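Jotedora teaching kit for two-handed robots

Ekach – Products – Teaching and remote control – Jotedora

Item no. 792
Page updated 2024-07-24

Jotedora is a set for one operator. With it you show a humanoid robot how to do a household task, and the robot keeps the movement as a recording. The operator wears two gloves and a headset, and sees what the head camera of the robot sees. When you close your hand, the robot closes its hand. No programming is needed for this part.

We made the kit for laboratories and small companies which want to teach ordinary work: putting a tube of toothpaste in its place, hanging a towel, wiping a counter. Such tasks are easy for a person and quite difficult to write down as code. It is our experience that a good demonstration by a patient operator saves many days later.

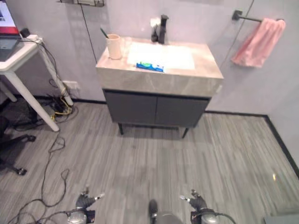 A new operator should begin slowly. In the first hour we recommend only reaching and going back, without touching any object. After this, choose one light object and repeat the same movement until the hands feel like your own. Our trainer Manon Chisholm gives this lesson by video call, and it is included in the price.

What is in the box

Two gloves, left and right (sizes S, M and L, please choose when ordering)
Headset with spare face cushion
Foot pedal for start, stop and "throw away this recording"
Carrier, the belt unit with battery
Cable set, 5 m
Printed manual in English and French

Technical data

Battery life of Carrier: 200 minutes
Arm reach supported: up to 610 mm
Recording format: open, described in the manual
Works with: two-armed robots which run the Jisar control software, version 5 or newer

Jisar is not included. If you already have it, the kit is found automatically when you connect the cable. If you use other control software, please write to us before you order – some customers have made their own connection, but we cannot promise that it will work with yours.

The pedal

Many customers ask why there is a pedal and not a button. Both hands are busy during a demonstration, so the foot is free for this. Press once to start and once to stop. A long press deletes the last recording. The colour of the light in the headset shows which of these was done. Since March the pedal has a heavier base and does not slide on smooth floors. Owners of the older pedal can order the base separately.

Delivery and service

We send from our own warehouse within 5 working days. Gloves wear out with use and can be bought as single pieces, left or right. For repair, please keep the original box.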